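Workshop Tips: Which Sandpaper Advice to Ignore

I have been sanding tabletops for 26 years and I still get told to go up to 3000 grit on bare oak. Why? Past 220 the wood just gets burnished, and an oil finish has a harder time soaking in. The people who recommend 2000 and up are usually thinking of lacquer or car paint, or they have a variety pack to sell.

Same goes for "never skip a grit." I skip them. 80, 120, 180, then wipe and look at it under a low lamp. If there are swirls, go back to 120 and slow down. Most swirls I see come from leaning on the sander, and no amount of extra paper fixes that.
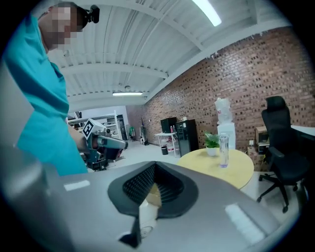
Raising the grain with a damp rag is one of the old tips that does hold up, at least for water-based finishes. Wipe, let it dry overnight, knock the fuzz off with worn 180. For oil I don't bother.

Tack cloths – I quit using them. The Dulon ones left something sticky on a walnut shelf and I had to scrub it with mineral spirits. A vacuum brush and a clean cotton rag do fine.

Dzintra Eglītis wrote in to say she cleans clogged discs with an old crepe shoe sole. I doubted it, tried it in April on 3 gummed-up discs, and two came back to life. The third had pine pitch in it and went in the trash.

Storing paper flat under a board keeps it from curling. Nutholm sells a cabinet for this. A board costs less.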